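**Week 5 — Colour and dirt: why we pick the shades we pick**
Notes by Sandro Mazza, Materials and Everyday Design

Last week we finished with dyes, and I promised you the really fun part: what happens to a colour once people start living with it! A shade that looks gorgeous on a swatch card has to survive rain, hands, sunlight and lunch. Designers call this *wear tone*, and once you start looking for it you'll find it on every tram seat and door handle in town.

Start with the basics. Dirt is mostly mid-toned: greys, browns, a bit of yellow. A mid-toned surface hides it, and anything very light or very dark shows it up. Black isn't the safe choice people think it is — dust and lint are pale, so they stand out beautifully.

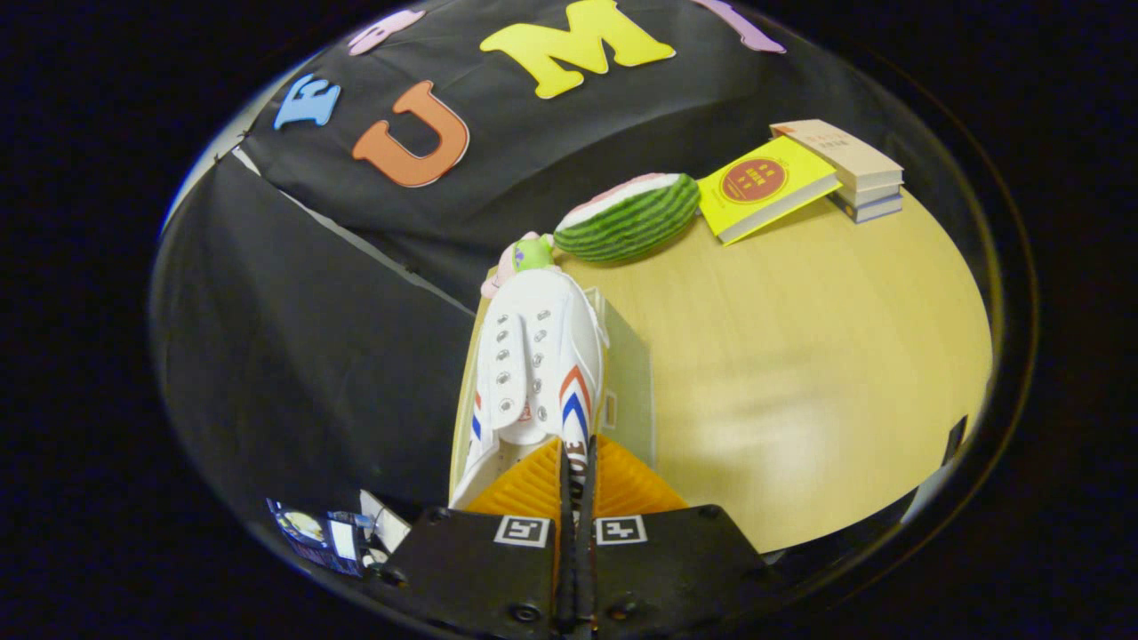
Contrast is the idea to hold on to for the rest of the unit. Your eye doesn't measure a colour on its own, it compares it with the neighbours. A white sneaker on a light wooden tabletop has fairly gentle company, but put the same shoe against black fabric and it will look whiter again. Shops know this very well, and so did the painters we met in week 1.

Now the case study. Pekex made cafe chairs in a single cream vinyl, and the Vitale cafes bought 200 of them. Within one winter the seat fronts had greyed while the backs stayed fresh, and it was the *difference* that customers grumbled about. The second batch came in a flecked oatmeal, same vinyl, same cleaning routine, and the grumbling stopped. I love this one!

**Before next class**

- Read chapter 7 of the course reader (skip the section on enamel).
- Find one object at home that has aged unevenly and bring it, or a sketch of it.
- Write down its original colour as best you can judge, and where you looked to work that out.

Swatch cards are in the grey cabinet. Please put them back in order.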